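Search posts Search

Sólveig Þorgeirsson
Spring opening of the Multatville course, a thread for members and for people who ask me the same things by email. 1/ 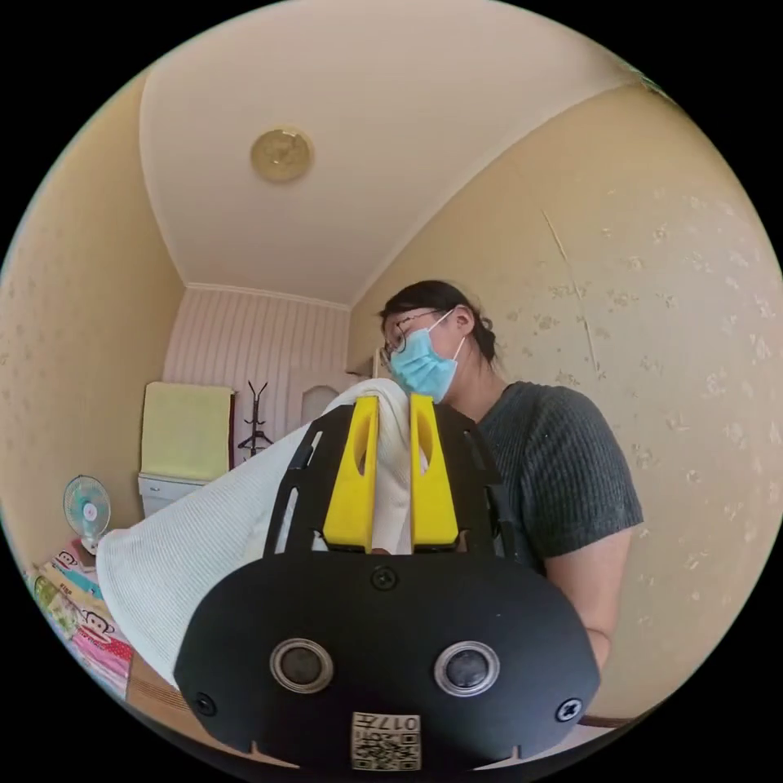
The front nine opens on Saturday if the night frost stays away. The back nine needs more time. Holes 12 and 13 are lying low by the creek and the ground there is still very soft, so please do not walk across to look. 2/

Until the back nine is ready, you may play the front nine two times and hand in the card as a full round for your own pleasure. It does not count for the handicap. I asked twice and the answer was the same both times. 3/

The new fourth hole. Many of you remember it as a short par 5 of 485 yards. The tee has been moved back and to the left, behind the two birches, and now you cannot see the flag from it. Inger Ragnarsson played it in October and made a seven, and she is a much better player than I am. 4/

My advice for the fourth: take one club less than you want and stay on the right side. The left bunker was made deeper and has a steep face toward the green. I have spent a good part of one evening in it. 5/

Tee times. We change to the Tistano booking page this year. Your old password does not work there. You must make a new one with the member number that stands on your card, without the letter in front. 6/

If you have no card, or the number has rubbed off, write to me before you come. The shop can look it up also, but on Saturday morning they will have a long line. 7/

The Gunnlaugsson Cup is moved from May to the second weekend in June. Teams of four, best two scores on each hole. Last year we were 93 players and we had to start some groups from the tenth tee, which made lunch very late. This year there will be two starts, morning and afternoon. 8/

Somebody asked if a guest can play in the Cup. Yes, one guest on each team, but the guest must have an official handicap. A number that your friend remembers from ten years ago is not enough, I am sorry. 9/

Carts. The Trondance carts are back from service, and they must stay on the path until I write here that the grass is dry enough. This is also for those who have driven carts here for thirty years :) 10/

The driving range is open already, mats only. The machine takes coins and the old tokens. Please bring back the baskets to the rack, I found three of them in the parking lot yesterday. 11/

Also the bird count for those who follow it: the first oystercatcher was standing on the practice green on Sunday evening, very angry with me. We will put a rope around the nest if she chooses the same place as last year. 12/

I forgot the Wednesday ladies' group. First meeting is the week after opening, at 5 in the afternoon, nine holes and then soup. New players are welcome and you do not need to sign up. 13/

Correction to number 6: the letter in front must be there after all. Write it as a capital letter. Thank you to Inger who tried it. 14/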